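The parenting schedule ran to 311 numbered paragraphs. Marleny Cáceres had drafted most of them, and on the second morning of the hearing she was asked to defend paragraph 50.

"It concerns the exchange point," she said. "The child is to be handed over at the public library in Alvarado. If the library is closed, the exchange moves to the parking lot on the north side."

"And if the lot is closed?" the judge asked.

"Paragraph 51, Your Honor."

The judge turned the page. He had a pencil and used it only to hold his place.

Across the aisle, Lucero Marulanda kept both hands on a folder she had not opened. She had moved to Clatholm in November with her daughter and two suitcases. The father had stayed in Cisdale. The distance between the two towns was the subject of paragraphs 12 through 38, which covered mileage, fuel, tolls, weather, and the definition of a delay. A delay began at the sixteenth minute. Before that it was a variance.

The father's attorney rose to address the relocation. His position was that the move had been made without notice. Marleny's position was that notice had been sent to an address he had supplied himself. The letter had come back, and it was now Exhibit 9.

"Who opened it?" the judge asked.

"It has not been opened," Marleny said.

He asked to see it. The clerk carried it up. He looked at the front and then the back, and returned it to the clerk.

They recessed at eleven. Lucero sat on the bench outside the courtroom and read the news on her phone without taking in much of it. She was still thinking about what to say in case the judge asked why she could not simply go back. 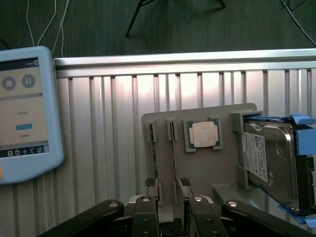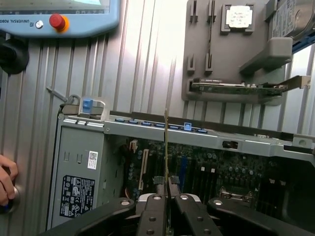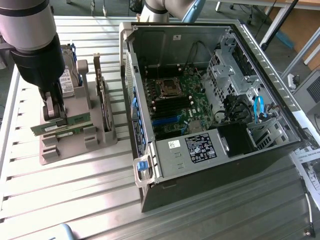

*Computer parts and a robot gripper at the workbench.*

She put the phone away. Her own work was in Clatholm, in the billing office at Jemel, and it had been the first job in four years that came with a fixed schedule. Marleny had entered the schedule as Exhibit 14.

"He is going to ask about money," Marleny said, sitting down beside her. "The transfer in the spring."

"It was 3000 dollars. It was for the deposit on the apartment."

"Then say that. Say the amount, say what it was for, and stop."

"What if he asks why my mother paid it?"

"Then answer that question. Only that one."

At eleven thirty they went back in. The father's attorney asked about the transfer. Lucero gave the amount and the purpose and stopped. He waited – it was a method of his – and she waited as well. The court reporter's hands rested on the machine.

"Nothing further," he said.

The judge set out the interim terms before lunch. The child would remain in Clatholm on school days. Alternate weekends would be spent in Cisdale, with the exchange in Alvarado as drafted. Each parent would pay for one direction of travel. Neither would discuss the case in front of the child. He struck paragraphs 90 through 104, on the subject of haircuts, and said that he expected two adults to manage.

The father's attorney asked whether the definition of a delay would stand.

"Sixteen minutes," the judge said. "Yes."

The order was typed that afternoon and dated 2020-06-11. Marleny checked it against her notes in the hallway, found a wrong paragraph number on the fourth page, and took it back to the clerk. The correction took most of an hour.

Lucero waited by the window. The father came out of the elevator, saw her, and stopped at a distance of several feet.

"She has a cough," Lucero said. "The syrup is in the side pocket. Once at night."

"With food?"

"It doesn't matter."

He wrote it on the back of his parking ticket. Then he asked whether the library had a bathroom, and she said that it did, on the ground floor, past the front desk.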